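Open Day at Plerkham: Who Is Teaching Whom?

The parking lot was already full when I got there, which tells you how badly people want to see a robot fold a towel. Plerkham opened its doors on Saturday, November 25, 2023, and I went because a reader had sent me the flyer with the line "Watch our robots learn from you!" underlined in ballpoint. No other comment. I took it as a dare.

Plerkham is the kind of place that used to be called a business park and now calls itself a campus. Two low buildings, a pond with a fence around it, a coffee truck. The coffee was fine. You signed in at a folding table, got a sticker with a number on it (mine was 3157, and I'd like to know where the other three thousand were), and were put in a group for the tour. Each group got 40 minutes, including the introductory film.

The film first. It was made by Sistness, the company that runs the robot lab on the ground floor, and it had a piano in it. A robot arm set a cup on a saucer. A robot arm put a lid on a jar. A child laughed. What I couldn't find anywhere in the film was how many tries it took to get the cup on the saucer, so I asked our guide when the lights came up. She said that depended on what you counted as a try. I wrote that down.

First stop was the remote control station, and I'll admit it's fun to look at. One of the staff sat on a stool holding a pair of small jointed arms, and across the bench a pair of big ones copied whatever he did, a beat behind. He picked up a sponge. He moved the sponge to a tray. Then he moved it back. The system is called Assunção, and the guide said every movement gets saved so the robot can later do the job by itself. I asked if we could see it do the job by itself. We could, at the next bench, and here is my report: the arm went to the sponge, closed just to the left of the sponge, carried nothing very carefully over to the tray, and let go of it. Second go, it got the sponge. People clapped. I clapped too, a little, since the man on the stool looked tired.

I asked him how long a shift was. He said they swap every hour, because your shoulders go. Then I asked whether the tired half of the hour gets saved along with the fresh half, and he said someone goes through it afterward and throws out the bad ones. So add that person to the bill as well.

The next station let visitors try the arms themselves. The line was long and mostly under four feet tall. I gave up after ten minutes and ate a granola bar in the corridor next to a poster about Zondus, the second project. The poster used the word "effortless" twice.

Zondus turned out to be the part I'd come back for, though not for the reasons on the poster. The idea is to leave the robot out of it. You don't sit at a bench steering a machine. You put a gripper in each hand and go do the chore yourself, and what gets recorded is how the grippers moved. Later on, in theory, a robot with the same sort of grippers can be taught from that. The guide called it "showing by hand." It's cheaper, she said, and you can do it in any room with a table in it.

The room they'd chosen was an ordinary office meeting room with the chairs left in. After the lab with its yellow tape and warning lights, it felt like we'd walked in on somebody's Tuesday. There were flowers on the table. There were also power strips on the floor with cords running from them, and our group bunched up by the door so as not to step on any.

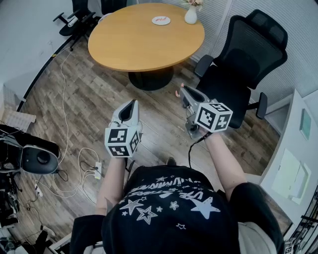 A gripper for each hand and a marker cube under each gripper. The oval table and its flowers are just ahead.

The black-and-white patterns on the cubes are how the system knows where the hands are, according to the guide. Cameras look for the patterns and work out the position and the tilt. I asked what happens when a cube is turned away or an arm gets in front of it. "Then we lose it for a bit," she said. How long is a bit? Depends on the setup. I have now been on enough of these tours to know that "depends on the setup" is where the interesting answer lives, and that you aren't going to get it standing in a doorway with a sticker on.

What bothered me more was the hands. I got to hold a spare pair of the grippers at the end, and they're awkward. You stop using your fingers the way you'd use them. You slow down and plan, and your elbows stick out. So whatever the robot is going to learn, it's learning how a person moves when they're pretending to be a robot. Maybe that's the right thing for it to learn! The guide thought so, and she made a decent case: a robot doesn't have our fingers, so why record them? I still think "learns from you" on the flyer is a stretch.

I'll give them this. The staff answered questions without looking at a script, and when something missed, they let us watch it miss. At the last place I visited, in May, a curtain came down. And I liked the meeting room a lot better than the lab with the piano film. It looked like work, and dull work at that, the same small job over and over. If Sistness put that on the flyer I'd trust the rest of it more.

Still no figure for tries, by the way. I've asked again by email.

Practical stuff: entry is free, parking is free if you find any, and the restrooms are in the other building, past the pond. Wear flat shoes. Skip the film and go straight to the benches, and if you have kids, get them in line for the arms first and take turns holding the spot. The gift table had tote bags and a foam robot for $10. I bought the foam robot. Its arm fell off in the car.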